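Tarnton Locals > Home and Household > Giving up the washing machine, anyone done it?

Page 1 of 1 - 9 replies

pegbag
Ours died in March with a noise like a skip being dragged down the road, and I still haven't replaced it. The repair chap wanted 244 quid for new bearings on a machine that's older than my youngest. So we've been going to a launderette, and the awful thing is I quite like it? I get two hours with a book and everything comes home dry.

Has anyone given theirs up for good? We're in a two-bed flat and I'd get a whole cupboard back. My other half thinks I've lost the plot.

damsonjam
No advice but I'm jealous of the cupboard.

oldkettle62
Sums first. Four loads a week is what a family does, and a launderette will have you for six or seven quid a load once you've dried it. You could buy a decent new machine every few months for that. I priced it up when we moved and a year of it came to 2,264 with petrol and parking. Madness.

pegbag
Well yes, if you do four loads. We've dropped to two since we started paying by the wash, and I've stopped chucking jumpers in after one wearing. I save everything up and use the big machines. And I walk, so no parking! 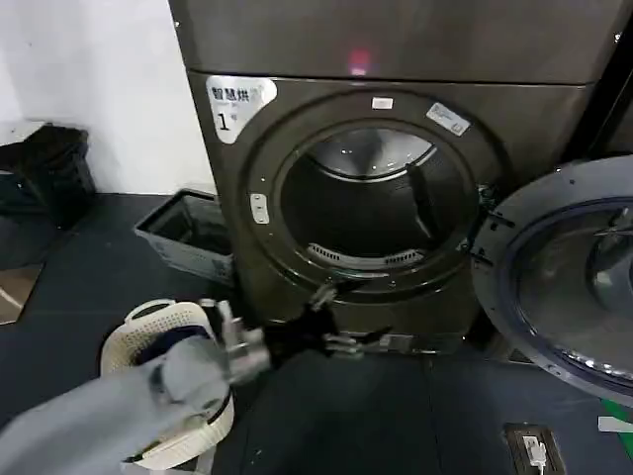

The other thing is the damp. We had an airer up in the bedroom from October to April every year and the wall behind it went black. I was forever at it with bleach spray and it came back within a fortnight. This spring there's been none of it, and my son's cough has cleared up too (could be chance, I know).

oldkettle62
You can fix damp with a dehumidifier. Mine's an Illavus, bought secondhand, runs all winter next to the airer and costs pennies. That's your answer, and you can wash your pants at midnight if you need to.

threepinplug
Not pennies, kettle. I put a meter on ours and it was a fair bit more than I'd been telling myself. Still cheaper than a launderette, I'll give you that, but let's not pretend it's free. It also sounds like a small plane taking off.

bramblefoot
I did three years without one in Clalton and I'd never go back to it. Fine while it was just me. Then I had a baby and a sick bug in the same month and I was trudging up the hill at 7am with a bin bag of sheets. Ended up on the phone to my mum in tears. If you've got little ones, keep a machine. 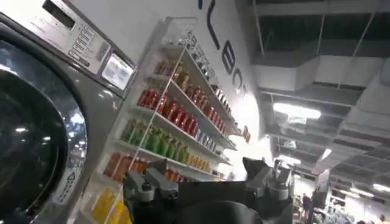 Posted by mothballs - Regular - 622 posts

Half agree with bramblefoot. I've not had a machine for five years and the trick is having enough spare stuff. Three sets of sheets per bed, loads of towels, more school shirts than you think. It's an outlay to begin with but you only do it once.

Other things I've learnt:
Go early. Before 8 is lovely, after 10 is a scrum.
Take your own powder, the stuff in the dispensers is daylight robbery.
Don't stuff the dryer. Two half-full ones finish sooner than one crammed one.
Fold it there while it's warm and you can forget about ironing.

One place I won't use is Ayele's on the ring road. Shut half the time and the change machine eats coins.

threepinplug
Harsh on Ayele's! I've been going there for duvets for ages and never lost a penny. The lady at the counter even sewed a button on for me.

mothballs
Then you've had better luck than me. I'm still three quid down.
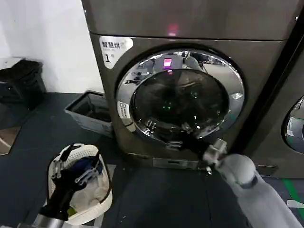 Re: Giving up the washing machine - what we decided

pegbag
Right, update for those who asked. We've met in the middle. I've put 600 aside for a proper machine if we ever want one, and it stays in the savings until Christmas while we carry on as we are. If there's a sick bug before then, bramblefoot, I'll be eating my words.

The cupboard now has the hoover, the ironing board and a great deal of loo roll in it. He's come round a bit since he found he could fit his fishing rods in as well.

oldkettle62
Still say you're throwing money away, but good luck to you. What size is the cupboard?

pegbag
Big enough that I'm not telling him there's room for another shelf.

bramblefoot
Buy a spare bucket. Trust me on that one.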